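Kapitel 7
Farbe als Ordnungsmittel

Drucken | Seite per E-Mail senden

7.1 Gegenstand des Kapitels

Die vorangegangenen Kapitel behandelten Farbe als physikalische und physiologische Größe. Im Folgenden geht es um ihre Verwendung als Code: Einer Farbe wird eine Bedeutung zugeordnet, die der Betrachter kennt oder einer Legende entnimmt. Zu unterscheiden sind nominale Codes (Zugehörigkeit zu einer Klasse), ordinale Codes (Rangfolge) und quantitative Codes (Messwert). Farbton eignet sich vorwiegend für den ersten Fall, Helligkeit für den zweiten und dritten.

7.2 Benennbarkeit und Unterscheidbarkeit

Zwei Farben können im direkten Vergleich deutlich verschieden sein und dennoch denselben Namen tragen. Für einen Code, der mündlich weitergegeben wird, ist daher die Benennbarkeit maßgebend. Das Deutsche verfügt nach der üblichen Zählung über 11 Grundfarbwörter: Schwarz, Weiß, Rot, Grün, Gelb, Blau, Braun, Violett, Rosa, Orange und Grau. Mischbezeichnungen wie Türkis oder Ocker werden von verschiedenen Sprechern unterschiedlich abgegrenzt und sind in Legenden zu vermeiden.

Die Tafeln des fiktionsfrei geführten Lagerplans Etdale, also eines Plans ohne Phantasienamen für Farben, verwenden sieben Farbtöne für 60 Stellflächen. Die Farbe bezeichnet dort allein die Warengruppe, der einzelne Platz wird durch eine Ziffer bestimmt. Diese Trennung ist zweckmäßig - ein Code mit 60 Farben wäre nicht erlernbar.

7.3 Einfluss des Umfelds

Die wahrgenommene Farbe einer Fläche hängt von ihrer Umgebung ab. Ein mittleres Grau erscheint auf dunklem Grund heller, auf hellem Grund dunkler (Simultankontrast). Bunte Flächen werden deshalb bevorzugt vor neutralem Grund beurteilt. Glänzende Metallteile in der Nähe sind störend, weil ihre Reflexe die Anpassung des Auges an die mittlere Leuchtdichte verschieben.
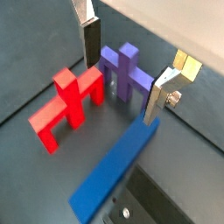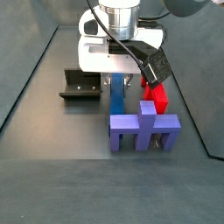
Ein weiterer Einfluss ist die Flächengröße. Kleine Flächen wirken weniger gesättigt, und Blau und Gelb werden bei sehr kleinem Sehwinkel unsicher unterschieden. Für Linien und Punktsymbole sind folglich kräftigere Töne zu wählen als für Flächenfüllungen.

7.4 Redundante Codierung

Ein erheblicher Teil der Betrachter unterscheidet Rot und Grün nur eingeschränkt. Jede sicherheitsrelevante Angabe ist daher zusätzlich durch Form, Lage oder Beschriftung auszudrücken. Der Abschnitt 7.5 leitet daraus Regeln für Legenden ab; die zugehörigen Aufgaben stehen auf Seite 66.

Weitere Kapitel
Kapitel 5: Beleuchtung und Farbwiedergabe
Kapitel 6: Farbmetrische Grundbegriffe
Kapitel 8: Schrift und Zeichengröße

Kommentare

Grerus
In 7.2 fehlt ein Hinweis darauf, dass die Zahl der Grundfarbwörter von Sprache zu Sprache verschieden ist. Das Russische hat zwei Wörter für Blau.

Juwita Sembiring
Der Hinweis steht in Kapitel 6, dort bei den Farbnamen. Ein Querverweis wäre trotzdem sinnvoll.

Flokero
Gilt die Regel zur Flächengröße auch für Bildschirmdarstellungen?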